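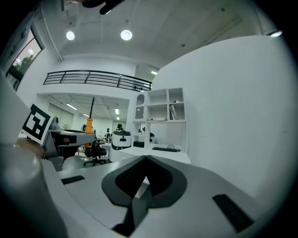
Guides / Collecting demonstrations

How to record hand-held gripper demos you won't throw away

The sales pitch for hand-held grippers is that anyone can pick one up and produce training examples all day. Anyone can. I went through a batch of 800 from our Perkero tool last October and kept 424, so I'm wary of people who quote the first number.

Before you record

Wipe the marker card on each finger and check that it's firmly attached. A card that shifts will give you a wrong finger width, and the software won't complain.

Look at what the camera takes in besides the job. Ours gets ceiling lights, a window, shelves, a desk with a keyboard on it and people in the next room. I've read that background clutter makes a policy "robust." Maybe, if it varies. Seventy-seven takes with the same lamps overhead mostly teach it the lamps.

Recording

1. Start with the fingers open and hold still for a count of four.
2. Move slower than feels natural. Blurred markers are lost markers.
3. Go for one object only. If it's a screwdriver, decide beforehand whether you grab the handle or the shaft, and stick to it for the set.
4. Close, lift, pause, stop. Talking to Ignacio with the recorder running is not a demonstration.

Afterward

Watch every take at normal speed. Geeta Tiwari wrote a filter that catches missing markers, and it's good, but it happily passes a clean recording of someone missing the object.

Keep the failures in their own folder. Some trainers want them. I have yet to see them help, and I'd ask for a side-by-side test before spending an afternoon labeling any.

Next: Syncing the gripper clock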